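Lists > poldale-makers > Archive > Arms and grippers

Search this archive Go Advanced

Posted Tue 2 March by Sumeya Gebreyes

Re: [poldale-makers] wrist camera, first go in the simulator

Tsion Hailu wrote:
> Did you ever get the kitchen counter scene to load? Mine
> falls over as soon as I add the cup. Also, are you still
> on the old fingers, or did you print Bontu's?

Yes, it loads! I'm so pleased with this. Your crash is probably the cup's collision mesh. All that ribbing turns into a mess of tiny faces, and the physics chokes on it. I swapped in a plain cylinder for contacts and kept the ribbed one for looks, and the whole thing went from crawling to running faster than real time on my old desktop at home.

The job I've set it is simple enough: get the teal cup out of the pink rack and put it down on the black mat. I start the arm way over on the left with the gripper open, so it has to cross a good stretch of bare marble first. That was Bontu's suggestion and it's a great one, because you find out fast if your path planning is any good.
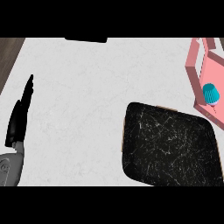 The rack walls are the hard part. Coming in low, a finger clips the side of the compartment, so I added a waypoint straight above the cup and drop down from there. Last night's batch was 11 tries and 8 of them ended with the cup on the mat, which had me dancing in the garage (sorry, neighbors). The misses were all at the rack.

As for fingers, I'm still on the old ones. I have Bontu's files and a fresh spool, and I'll print a pair at the shop once the big printer is free. If anyone has tried them on a real arm, please tell me how they grip!

Tsion, if the cylinder trick doesn't fix it, try a smaller time step. Mine is set to 2000 steps a second, probably overkill, but nothing has exploded since October.

I'll put the scene files in the shared folder under Lemma tonight. Break them and tell me how.

Sumeya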